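November, early evening

Rain all day, so the Vademdale walk was off again and I can't say I minded. I've been putting off the kitchen plans for weeks, and Rehema has been so patient with me – she rang at lunch and we nattered for ages, mostly about her sister's garden and hardly at all about cupboards.

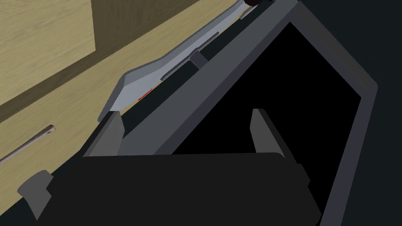 Dark grey, on the diagonal.

Colour is where I come unstuck. I'd had my heart set on a green like Mum's old place in Illedel, but I do keep drifting back to peach, with a white bench and a bit of dark brown trim. Warm, like a bakery! Sándor thinks I'll be sick of it by winter. He may be right, bless him, though he did live with orange curtains for years.

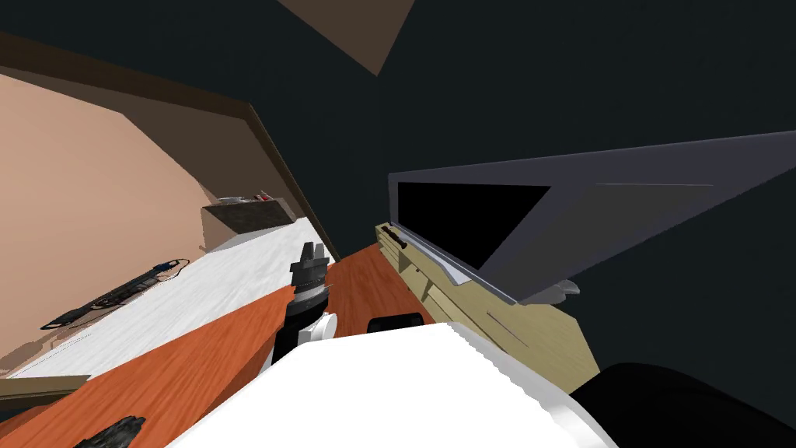 Later, in bed

Leftover soup and two slices of toast. Must ring Orysia about the plums.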